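Hodside Manipulation Project: Progress Report to Kumarasinghe Fund
Prepared by Farzana Saha, 4/27/23

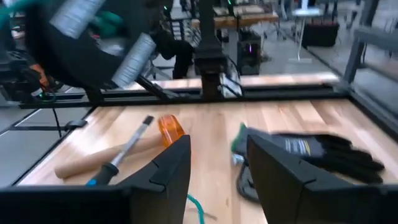

1. Work since the last report

The October report left us with a grasping policy that did well on a bare table and poorly once tools were lying close together. Most of the effort since then has gone into the second case. We changed how demonstrations are collected, retrained on the new set, and ran one full comparison against the October policy.

Collection now uses mixed workshop items on the wooden table: a screwdriver, a dowel, a work glove, a wheel, small hardware. Items are placed by hand and may touch or lie across each other. We stopped using the printed placement grid in the second week because operators were lining things up with it without meaning to, and the policy picked up the habit.

We have 356 demonstrations that passed review. Another 47 were rejected, most of them for dropped frames in the wrist video and the rest for operator errors such as closing the gripper before it reached the item. The rejected ones are kept in a separate folder and are not used in training.

2. Method

The main change is in what the policy sees. The October version used a fixed overhead view for the approach and switched to the wrist view only for the last part of the reach. The current version uses the wrist view the whole way. This removes the handoff between cameras, where many of the earlier failures started.

We also added a short pause step. When the predicted grasp point moves too much from one frame to the next, the arm holds its position and predicts again before going on. The pause makes each attempt slower. It can be turned off in the settings file, and Hesex has asked for it to stay that way so they can time both versions.

3. Results

The comparison was run over 145 attempts per policy, using the same item layouts for both. The wrist-only policy did better on long rigid items, including ones lying on top of something else. Its most common error there was gripping too near one end, so that the item tipped as it was lifted.

Results on soft items were mixed. Gloves are still the hardest thing in the set. The policy often picks a single finger of the glove as the grasp point, which lifts it but leaves it hanging in a way that makes placing unreliable. Under our scoring rules a lift without a good placement is a failure, and we have kept to that.

Small shiny parts did not improve. Reflections change as the wrist moves closer, and the pause step triggers again and again. In 5 attempts the arm paused until the time limit ran out. We count these as failures too.

4. Problems and delays

The replacement finger pads from Fustwood came late and the first set did not fit. We lost collection time while they were remade. The demonstrations recorded with the old pads have been marked in the log so they can be left out if the pads turn out to matter.

Wrist video still blurs during fast moves. We lowered the top speed for collection, which helped, but operators find it tiring over a long session. A shorter exposure with more light over the table is the next thing to try.

5. Plan for the next period

Collect more glove and cloth demonstrations, with operators told to grasp at the palm or cuff.
Test the lighting change before any further collection.
Run the comparison again with the pause step off.
Send Hesex the trained weights and the layout list so they can repeat the test on their own arm.

6. Budget

Spending is within the approved amount. The lighting work can be paid for from the equipment line. We ask for permission to move the unspent travel money to operator hours, which would cover the extra glove collection. A decision before the next collection block starts would let us keep the same operators.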